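Last updated: September 17, 2026
Reading time: 3 min

The week the wire kept slipping

I've been promising this page for a while now, mostly to the people who kept asking why the Kurnura cell was standing still for half of August. So here goes! It's a gallery in the loosest sense, with more talk than pictures, because I'm much better at complaining than I am at photography.

Quick background if you're new. We're a small wiring shop in Dostside, and Kurnura is what we call the arm that picks up the free end of a wire, pulls a length off the spool and hands it over to be cut and stripped. We bought the arm used, from a dealer called Ertürk, and it came with its fingers already fitted. Most of our work goes out to Sirnby, who make control boxes for greenhouse vents and who want everything the same length, every single time (fair enough, they're paying).

For months it ran beautifully. I'd load a spool, press start, go make coffee. Then one morning I came back to a pile of leads that were short. Some by a little, some by a lot, and two that were hardly leads at all. I blamed the cutter first, naturally. I always blame the cutter. I took it apart on the bench, cleaned it, put a new blade in, put it all back together and got another pile of short leads.

The cutter was fine. The wire was slipping in the grip. The arm would close on the end, start its pull, and partway through, the wire would slide a bit between the fingers. The arm had no idea. It went exactly where it was told to go and reported a good pull, and the cutter chopped whatever was there. That's the part that bugged me most — not one alarm the whole time! The log for that batch is a lovely long column of OKs.

So I slowed everything down to 20 percent and started watching the pickup from up close, over and over, with my coffee going cold next to me.

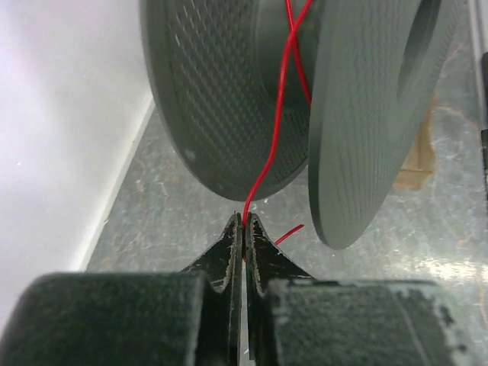 Thin wire is just mean. With the thick stuff you can be sloppy about where you grab it and you'll still get a decent hold, but the thin stuff only gets a tiny bit of finger on it, and if that bit of finger has lost its bite, off it goes. Our fingers had closed a lot of times by then. The counter said 4,000 cycles since I last reset it, and I have no idea what Ertürk's previous customer put them through before that.

The other half of the problem was on the spool side, and that one was my fault. Where one turn of wire lies over another, the pull gets heavier for a moment while the top strand holds the lower one down. I'd been rewinding part-used spools by hand at the end of the day, chatting away, not paying much attention to how the turns were laying. Every crossing was a little tug. A weak grip plus a little tug equals a short lead, and I'd made plenty of both.

Now the safety bit, and I'm not proud of it. On the second day I got impatient and reached in to clear a snagged strand with the arm paused. Paused, mind you, and not stopped. The program was waiting on a part-present signal, my sleeve went past the sensor, and the arm carried on with its pull. It was still at the slow speed, thank goodness, and all I got was a loop of wire drawn tight around one finger and a very loud word. I hit the stop with my other hand. At full speed that would be a different page, and I'd probably be typing it with fewer fingers.

What's changed since then:

New fingertips are on. I kept the old ones in a drawer so I can compare them when the new ones start to go.

The arm now does a small test tug after it closes. If the spool doesn't turn, it opens, regrips and tries again, and after 3 failed tries it stops and turns the lamp on. I love that lamp.

No more hand rewinding. Part-used spools go back on the shelf as they are, with the end taped down.

There's a gate switch on the front guard, which should have been there from day one. Open the gate and the drive power drops, whatever the program thinks it's doing. Clearing a snag takes longer and I grumble every time.

We remade 24 leads for Sirnby out of that first bad batch and checked the rest against a ruler, one by one, on a Saturday. They were nice about it. The next order is on the red wire again, and I'm still standing there for the first few pulls of every spool — old habits, I guess, or new ones.

If you run thin wire through a gripper and you've found a fingertip material that lasts, please write to me! I've tried two so far and I'm not in love with either.

Contact | © 2026 Dostside wire shop | Back to top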